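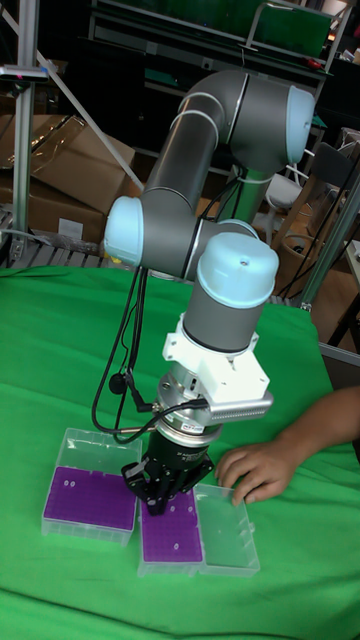
Filed under: Bench Basics > Consumables > Tip boxes and racks

Refilling and Checking Hinged Rack Boxes

Clear hinged boxes with a perforated insert rack are reused many times before they are thrown out. Most trouble with them comes from lids that no longer close flat and racks that sit crooked in the base. The procedure below covers emptying, washing, refilling and labeling. It applies to any box with a lift-out rack, whatever the color.

You need:
Mild detergent, unscented
Deionized water for the final rinse
Lint-free cloth
A cloth or mat for the table, large enough for two open boxes
Replacement tips in the size marked on the rack
Tape and a permanent marker

1. Lay out the table

Cover the work surface so the boxes do not slide. Open each lid fully before touching the rack. Lids differ: some stop past vertical and stay up behind the box, others fold flat to the table. Leave a lid's width of clear space beside any box of the second type. Do not force a lid that stops early. The hinge is thin and cracks along its full length once it starts.

2. Remove the rack

Take out any remaining tips and discard them. Lift the rack by two opposite edges. If it sticks, press the long sides of the base inward slightly and lift again. Do not pry through the holes — the webbing between them is the weakest part, and a bent rack will hold every tip at an angle.

3. Wash and rinse

Wash base, lid and rack in warm water with detergent. Run water through the rack from both faces. Rinse twice with tap water and once with deionized water. Stand the parts on edge and let them dry overnight. Wiping the holes with cloth leaves fibers, so keep the cloth for the outside of the box.

4. Inspect

Set the dry rack on a flat surface and press each corner in turn. Any rocking means the rack has warped and should be replaced. Check the base ledge for chips. Close the empty box and confirm that the latch holds when the box is tipped on its side.

5. Refill

Seat the rack first, then load tips from the back row forward. Wear fresh gloves. Push each tip down until the collar meets the rack. A tip that stands higher than its neighbors is either the wrong size or sitting on debris. Partly filled racks are fine for daily use, but load them in complete rows.

6. Label and store

Write the tip size and the month (October, for example) on tape on the short side of the base. Tape on the lid gets lost when lids are swapped. Boxes that are to be autoclaved need indicator tape across the latch, and the lid should be closed but not clamped.

Notes

Drirari racks and Lobo bases are close in size but do not interchange. The Lobo ledge is shallower and the rack lifts with the tips. Keep the two on separate shelves.

Procedure by Yayra Aidoo, with corrections to step 4 from Pentti Lahtinen.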